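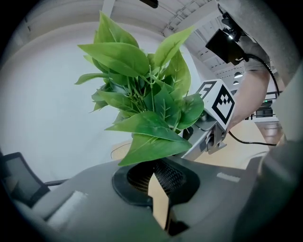

Vurkeck today released a free set of good practice guidelines for people who use hand-held grippers to show robots how everyday jobs are done, and we are very pleased (and, yes, a little relieved!) to be sharing it after a long spell of drafting and redrafting. The guide covers the ordinary side of the work: how to hold the tool, how to set up a task, how to look after the person doing the demonstrating, and what to write down afterward. It is meant for the real rooms in which this work happens, where a potted artificial plant with broad, glossy leaves might be the thing in front of the gripper, and where a black cable runs off to one side while a forearm reaches in toward the tool. Plants get a page of their own in the guide, as do cables.

NIDTON, 1 September 2021

The guidelines, called the Lillent Practice Notes, run to 39 pages and are written in everyday words. They were put together by the demonstration team at Vurkeck with a good deal of help from our friends at Ajayi, who read every draft and sent back more comments than we had bargained for, nearly all of them useful.

"We had habits, and most of them were good habits, but they lived in people's heads," said Naveed Gondal, who leads the demonstration team at Vurkeck. "Somebody new would start and learn from whoever was standing closest, so you'd end up with two people doing the same job in two different ways, both of them sure they were right. I was one of those people more than once, I should add. Getting it all down on paper meant we had to talk it through properly, and I think we're kinder to each other for it."

Before settling on the final wording, the team went back through the notes from 2184 demonstration sessions held at our Nidton workspace. Many of the rules come straight from remarks that people had jotted down at the end of a session, often in a hurry, about a sore wrist or a marker that had been hidden from view or an object that had been moved between one attempt and the next without anyone making a note of it.

Readers will find advice on the following:

Markers. Keep the faces of any printed marker cube clean and flat, and check them at the start of each session. A marker that is scratched or peeling should be replaced before work goes on.

Cables. Leave enough slack for the full reach of the task, and route the cable away from the hand and from whatever is being handled. If a cable touches the object during an attempt, say so in the record.

Leafy and flexible objects. Write down how the object was standing at the start, including any leaf or stem that hangs over the rim of its container. Artificial plants are a fine choice for practice, but the record should say that they are artificial.

Rest. No one should hold the gripper for longer than 50 minutes without a proper break. The person holding the tool may stop at any time and does not have to explain why.

People in view. Anyone who might be recorded must be asked first, in plain language, and that includes a colleague whose arm or hand may come into the picture. A person who changes their mind can ask for the recording to be removed.

Failed attempts. Keep them, label them, and please don't be embarrassed by them. A dropped object is worth having on record as long as it is marked as a drop.

The guide also comes with 2 checklists, one for setting up and one for packing away, each made to fit on a single sheet that can be taped to the wall. They may be copied and changed to suit the place where they are used, and we'd love to see what other teams do with them.

The Lillent Practice Notes are voluntary and do not replace local safety law or an employer's own rules. Vurkeck will use them for all of its own demonstration work beginning this September, and Ajayi has said it will try them out with its new starters over the same period. Comments from both teams will go into the next edition.

Copies are free to anyone who asks, with no form to fill in. Printed copies can be picked up from the front desk at our Nidton workspace during opening hours, and comments on the guide may be left there too, addressed to Naveed Gondal and the demonstration team.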